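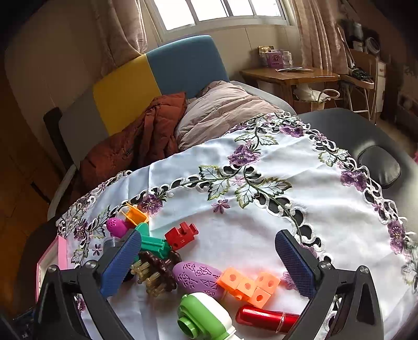 Clearing up after the kids is the job I'd hand over first, wrote Jhonatan Bermúdez, one of 397 people who answered a household survey put out by Povell in February. His answer was a common one. Tidying small items came ahead of vacuuming, laundry and dishes as the chore people most want a machine to take on.

Povell has now released its report on the subject, Home Chores and Machines. It rates 19 everyday jobs by how close a robot is to doing them in an ordinary home with no one standing by. Only 2 were rated as ready, and both are floor jobs.

Picking up toys sits in the middle of the list. A gripper with two padded jaws can hold most small plastic pieces, and the report says grip is no longer the main problem. Soft surfaces, shiny or see-through plastic and pieces lying against each other still cause errors – and so does deciding where each piece belongs.

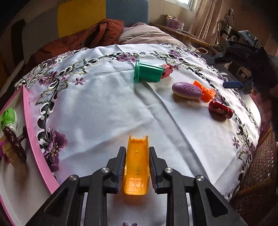 Can a household buy a robot that tidies a table today? Povell's advice is to wait, as none of the machines in its review could finish the job in an unfamiliar home without help.

The review was carried out at the company's Dallerley workshop and in homes in Cimimstead. Shop-floor chores were looked at separately. Sorting parts into trays scored higher than any table job in the home, mainly due to fixed lighting and a fixed set of parts.

"People ask us for a year, and we don't have one to give them," said Ruth Mottram of Povell. "What we can say is which jobs are moving and which are stuck. Folding is stuck. Picking up is moving – slowly."

A second report, on kitchen chores, is being prepared with Paucar. Copies of the current report are free on request from the Dallerley office.

Filed under: Media releases | Home and Technology

Last updated: 9:40 am

Contact the media desk | Copyright Povell | Back to top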